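I have finished Landeg on Clukix and I need to talk about it, so this is going to be a long one. Mute me now if you're still on the early episodes. I'll keep the big spoilers to the end and shout before I get there.

1/ Quick version for anyone who's never heard of it. Landeg is a crime drama set in a slate town where a ferry clerk goes missing and the whole place decides not to mention it. Eight episodes, one case, done. No second story bolted on halfway through!

2/ I added it up and the lot comes to 444 minutes, so it's perfectly doable over a week of evenings. I did the last three in one go and went to bed at 2am feeling quite unwell.

3/ It's made by Skuda, the same lot who did Lonura. If you bounced off Lonura (I did, twice) please don't let that put you off. Lonura was all fog and people staring at boats. Landeg has fog as well, I'll admit, but people talk to each other in it.

4/ The opening episode is slow. I know everyone says "stick with it" about every programme ever made, but the slow bit is only the first half hour and then there's the phone call in the bus shelter and you're in. I had the volume up so high for that phone call that I got a text from upstairs.

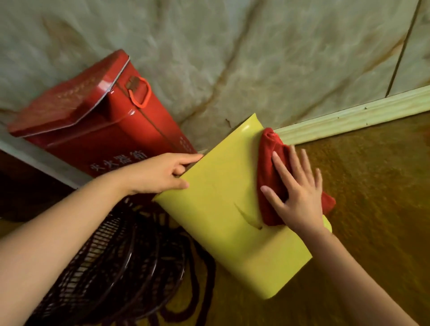

5/ The detective. Oh, I love her. She's rude, she's late, she eats crisps in people's houses. She also never has the Big Clever Speech where she works it all out from a muddy shoe. She just asks the same question in slightly different ways until somebody gets fed up and tells her.

6/ And she doesn't have a tragic past!! Or if she does it's never brought up. There's a sister who rings to ask about a caravan and that's your lot. I kept waiting for the caravan to turn out to be important. It doesn't. They just can't agree about the caravan.

7/ Things I wasn't keen on: the music. There's a sort of humming that starts whenever somebody opens a drawer. By episode three I was getting tense about cutlery.

8/ Also the subtitles on Clukix are all over the place. Half the Welsh lines come up as [speaks Welsh], which is no help to me, and one really important line in episode five doesn't come up at all. I had to go and find it on the forum. If you're watching on the app, turn the captions off and on again at the start of each episode and they seem to behave a bit better.

9/ Speaking of the forum, the episode six thread is up to 2400 replies and a good chunk of them are arguing about the number on the locker. It says 478 when she first walks past and 507 when she comes back with the key. Half the people on there think it's a clue and the other half think somebody at Skuda swapped a door over and forgot.

10/ I'm on team clue. She stops and looks at it the second time. You don't have an actor stop and look at a mistake.

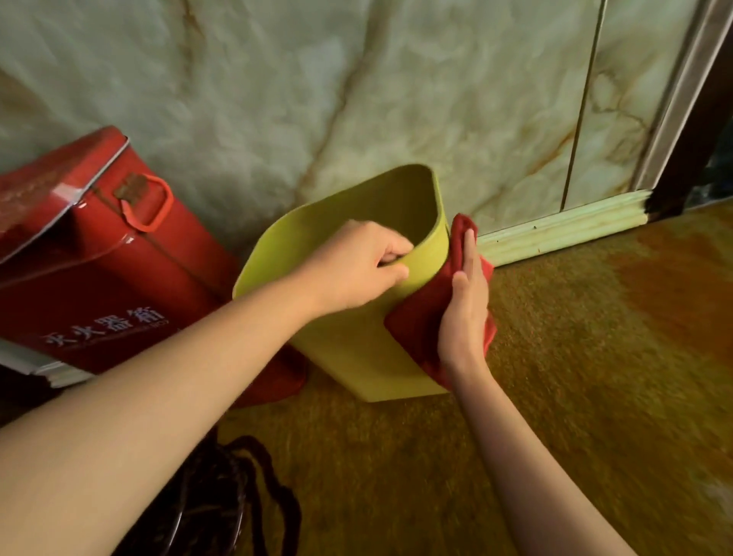 And she does the same little stop in episode seven, outside the chandler's, just before she turns round and goes back in. So either it's a clue or she's got a bad knee, and I've been back to check the stairs in episode two and she takes those at a run.

11/ RIGHT. Spoilers from here. Off you go if you haven't finished.

12/ It was the harbour master, and I did NOT see it. I had the vicar down for it from the moment he offered everyone soup. My mum had the harbour master from episode one because he "had his coat done up wrong", and she's been unbearable ever since.

13/ I do think they rushed the confession. He's held out for seven whole episodes and then he folds over a cup of tea in four minutes. I'd have liked the locker to come into it properly, with her putting the key down in front of him. We never even see what she did with the key!

14/ The last shot though, with the ferry going out and the clerk's window lit up. I've watched it four times. Who's in the office? I've got a theory but it needs a proper look at episode four again, so I'll add it on the end of this when I've done that.

15/ People keep asking if there's more coming. I've not seen anything from Clukix either way, only a rumour about filming in August, and that was from an account that also told us Lonura was getting a Christmas special. Tell me who you had down for it, and if you said the harbour master, you can go and sit with my mum.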